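**Notebook, Tuesday, just after four**

Back on the cylinder question after lunch, and I'm putting it down while it's fresh, as I know I shan't remember which quote was which by tomorrow!

The Cavness price for bottled propane has gone up again – that's the second rise since October, and this one came with a very polite letter and no warning at all. We use up to 4 of the big bottles a month when the test burners are running, less when it's only the hob rig, so it isn't ruinous, but it does make my sums from the autumn look rather silly. I've struck them through on the earlier page (please don't use them, anybody).

Radek Lukáč rang round for me this morning, bless him, and got as far as Skeveo and Šimko. Skeveo will match the old Cavness price if we take 10 bottles at a go, which we can't, as the outside cage won't hold them. Šimko is a touch dearer per bottle but doesn't charge for delivery, and over a quarter I make it very nearly the same money. I still want to see the deposit terms in writing before I get excited, having been caught out by deposits before.

Burner run: Unar ring, low flame, the usual pan of water. Weighed the bottle before and after on the 100 kg scale, which is really too coarse for this – the reading wandered each time I leaned on the bench, so I've ringed both figures in pencil and don't trust either. Must borrow the finer one from upstairs and do the whole thing again with the window shut.

Regulator: a faint hiss at the joint on first opening. Closed the valve, changed the washer, tried it with soapy water and got no bubbles. Old washer is in the tin with the others if anyone would like a look at it.

To do: ask Šimko about deposits, write back to Cavness (nicely), and order more washers, the 2 left in the drawer being the wrong size. 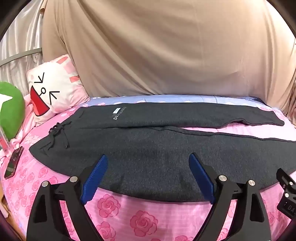
And while I'm writing to Cavness I'll ask whether the new price covers the bottles we ordered before the letter came, as I rather think it oughtn't to.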